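Lenni Ahonen talks fast and walks faster. We did most of this on the stairs up to her studio on a Tuesday, her carrying two bags, me carrying nothing. Sorry Lenni.

She reupholsters chairs. Sofas too, if you can get them up there. Learned it in Jetutholm from her uncle, Lenni Valtonen, same first name, yes, she's heard the jokes.

"He never let me touch the good fabric. Two years of pulling staples. I had a coffee can of them, over 200 in one armchair once. I hated that chair."

Did it teach her anything? Long pause, she's looking for her keys.

"Patience, I guess? No. It taught me where people cheat. Cardboard where there should be webbing. Foam glued on top of old foam."

On prices she's blunt. A dining seat is $50, fabric not included. A full sofa, she won't say until she's seen the underside. "People send me the front. I want the bottom. Everybody sends the front."

Gray is most of what she gets asked for. She doesn't mind gray. She does mind being asked for gray by somebody who has three cats and wants it to last untill retirement.

"Take the sample home. Sit on it in jeans. Let the dog have it for a weekend, then call me."

The uncle still calls in August, when the shop in Jetutholm closes, to ask what she's charging. He thinks its too much. She thinks he hasn't raised his since she was in school. 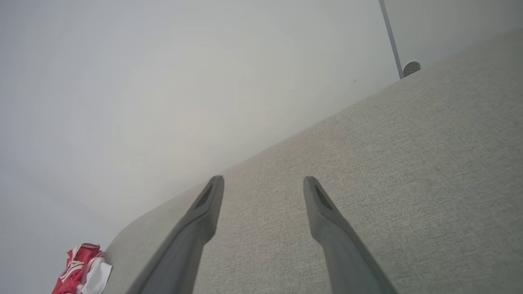
What she'd tell a beginner

"Buy a decent staple puller. Start with a stool. A stool has no arms, it can't hurt you much." Then the phone rang, a woman with a loveseat, and that was my time up.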